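About Hurside Code Club

Hi, and welcome! I started Hurside because I was bad at programming contests and wanted company while I got better at them. I'd been solving problems alone at my kitchen table for 2 years, mostly greedy stuff and the odd bit of graph work, and every time a contest went sideways I had no one to complain to. So I booked a room, put up a note, and people came (more than I had chairs for!).

We're a small school now. We teach competitive programming to teens and adults, in person and online, and you don't need to have entered a contest before. If you can write a loop and read an error message without panicking, you can start in our beginner group, which we call Prastik. It runs through sorting, binary search, prefix sums and simple recursion. Each session is 60 minutes of teaching and then as much practice as you can stand.
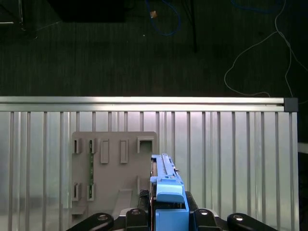 Robot gripper holding a long light-blue part

After Prastik there's the evening group, and that's the one I teach myself. We do dynamic programming, trees, shortest paths and a lot of reading other people's code – my favorite part, by the way, and the part everyone grumbles about at first. I keep a list of 100 problems that I think are worth solving slowly, and we work through it together in whatever order people like. Some folks finish it. Some get stuck on the segment tree ones and stay there happily for a month.

I get asked about ratings a lot. I don't sort groups by rating, and I won't ask for yours when you sign up. I'll give you a few problems to try, we'll talk about how you went at them, and I'll suggest a group from there. You can switch later if it feels too easy or too hard.

We write in C++ and Python mostly, but Java people are very welcome (I was one). New groups open in May, and the practice room stays open all summer for anyone already enrolled. Come by and try a session first – it's free, and there are usually snacks.

Share this page | 2 comments

Contact us | © Hurside Code Club | Back to top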